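The Acceptance Trial

The Brinkmann came in a case with foam cut to its exact outline, and the Zulbridge came in a padded envelope. Magdy El Ouafi signed for both and put them side by side on the bench, where they looked like a lawyer and his nephew.

"We're not prejudging," said Ilse, who ran the lab at Flenden and had already written the Brinkmann's name into next year's budget.

"No," said Magdy.

"It's a comparison. Adness wants a comparison."

Adness owned the building, the robot arm, the coffee machine and, under a clause in the contract that Magdy had read once and tried to forget, any idea he might have in the shower. What Adness wanted by the end of August was a report saying which of the 2 grippers should go on the packing line. The report had a template. The template had a box marked Winner.

He started with the table. A gripper trial needs a place where everyone agrees the middle is, so he got down a roll of blue painter's tape and laid a cross on the brown surface, one strip away from the robot and one strip across. He did it by eye. He stepped back and saw that the long strip leaned. He went round to the other side of the table, and from there it leaned the other way, which he chose to regard as an average.

"That's crooked," said Ilse.

"It's a reference. It only has to stay where it is."

She thought about this for longer than he liked. "Put it in the report that it's crooked."

He put it in the report. He gave it its own heading.

The Brinkmann went on first. It had pale, rounded fingertips, as clean as hospital soap, and its manual ran to up to 600 pages, depending on whether you believed the index. It closed with a sigh. You told it how hard to squeeze and it thanked you, in the log file, in a complete sentence. For the whole morning it picked up whatever he put down and carried it to whichever quarter of the cross he named, and at lunch Magdy noticed that he had nothing to write. The box for Observations was taller than the box for Winner, and it was empty.

So in the afternoon he mounted the Zulbridge.

The Zulbridge had no manual. It had a card with a web address on it, and the web address had a picture of the card. It closed with a click, opened with a louder click, and sometimes made a third noise in between that suggested it was reconsidering. It picked up a sponge and wouldn't give it back. It picked up a plastic cup, turned it over with real delicacy, and set it down on its rim just shy of the line. Then it reached out for the next object, which hadn't been placed yet, and took hold of the tape.

Magdy lunged for the stop button. By then the Zulbridge had a little of the crosswise strip pinched up between its fingers, just past the crossing, and was lifting it with the slow, serious care it had refused the sponge.

"Don't shout at it," said Ilse.

"I'm not shouting."

"You're shouting inwardly. I can see it in your neck."

He pressed the tape down again with his thumb. It went back wrinkled. He considered replacing the strip, but then the morning's runs would have been done against one cross and the afternoon's against another, and someone at Adness would ask, in that friendly way they had, which one was the real one. He left it. He added a subheading under the heading about crookedness.

By the third day he had a problem, and the problem was that he had started to look forward to the afternoons.

In the mornings the Brinkmann did the job. He drank his coffee, he typed the word "nominal," he learned to type it without looking. After lunch he changed over the gripper, whistling, and Ilse came out of her office on some pretext and leaned against the cabinet. People from the floor above began to drop in. A man from payroll wanted to know whether it would do the cup again. It would not do the cup again. It folded a cleaning cloth, badly, and the man from payroll applauded.

"You realize we can't recommend it," said Ilse, when he had gone.

"Of course we can't recommend it."

"It dropped the same bottle 3 times."

"It dropped it in the same place, though. If you look at repeatability."

"Magdy."

"I'm only saying there's a column for repeatability."

She took the keyboard away from him and scrolled up through the Observations box, which now ran on for pages. Under the Brinkmann it said nominal, nominal, nominal. Under the Zulbridge it said hesitated over the green one, then, I felt, regretted it. It said declined. It said a good try, considering the light.

"You can't send them this," Ilse said.

"I was going to tidy it."

"You've written 'plucky.'"

"In quotation marks."

"In whose quotation marks? Who are you quoting?"

He had no answer to that. He went and stood by the table with his hands in his pockets. The Zulbridge hung above the cross with its fingers open. It had no expression, being a gripper, and he was a grown man with a degree, and he was aware of both these facts.

Ilse rewrote the report herself that evening, with the door closed. She took out "plucky" and "regretted" and the man from payroll. She typed Brinkmann into the box marked Winner, and the template, sensing completion, turned the border green. She sent it to Adness before going home, and she didn't slam anything, but she put her coat on in a way that discouraged remarks.

The reply was there when Magdy got in. Adness thanked them for a thorough comparison. Adness was pleased to confirm the Brinkmann for the packing line. Adness had just one query, regarding the section on the tape, which several people had read with interest and which they felt was the strongest part. Could Flenden say more about the tape? Was a straighter cross available, and at what cost? Would there be merit in a second trial, devoted to the tape alone?

Ilse read it standing up, twice.

"How many kinds of tape are there?" she said.

"A lot," said Magdy. "Oh, a great many."

"And we'd need something to test them with."

"We'd need something that pulls tape up."

They both looked at the padded envelope.

"It would have to be fair," said Ilse. "The Brinkmann first, in the mornings. For the baseline."

"Naturally."

"And nobody from payroll."

He was already unscrewing things. By nine the Brinkmann was back on, with its clean fingertip down at the near end of the long strip, and he laid the yellow block across the far end so that there would be something to measure from. Then he switched on the wrist camera and saved the first picture of the new series, which he labeled Before.

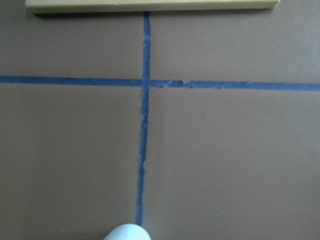
Flenden Laboratory, Gripper and Tape Evaluation Team

"It's still crooked," Ilse said, looking over his shoulder at the screen.

"It's the control," said Magdy, and typed nominal, and looked at the clock to see how long it was until lunch.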